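4.2 Folding from a heap

I'll start with the task I expected to be easy. We put clothes on a bed and asked the robot to fold them and stack them, with no table, no fixed lighting and no help from us once the run began. I picked beds because that's where laundry gets dumped in my house, and I suspect in yours. Our controller, Melevora, had already been trained on 2,174 folding runs, nearly all of them over a flat bench in the lab, and on that bench it did fine.

Bedrooms were another story. Out of 750 attempts in the home trials, Melevora finished 57 percent with a fold we'd accept, and most of the misses came before any folding started. The trouble was the first grasp. A shirt in a heap has no obvious collar or hem to go for, and a soft duvet gives way when you push on it, so the fingers often closed on bedding and garment together (or on bedding alone, which made for some very slow tug-of-war). Figure 6 gives a sense of the starting conditions.

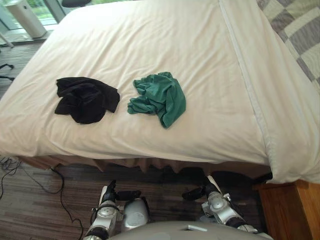 Figure 6. Folding task in a bedroom, viewed from above the robot's torso. Two crumpled garments, one black and one teal-green, lie on an off-white duvet; both grippers are open and empty.

Color helped less than I'd hoped. Dark clothes on pale bedding should be a gift to any segmentation method, and the outlines were usually good. Knowing the outline of a heap just doesn't tell you which layer is on top. We tried swapping in the Sabatier grasp scorer in October, trained on the same runs, and the acceptable folds crept up to 61 percent - nice to have, though I wouldn't build a product on it.

Reach was the other headache. Our arms do their best work at bench height, and a bed is low and deep, so the base has to get close without snagging the bed skirt. Flallow, our base planner, keeps a fixed margin from anything it reads as furniture. On beds that margin used up much of the reach we had. We shortened it by hand for the remaining trials, and Section 4.3 reports those separately.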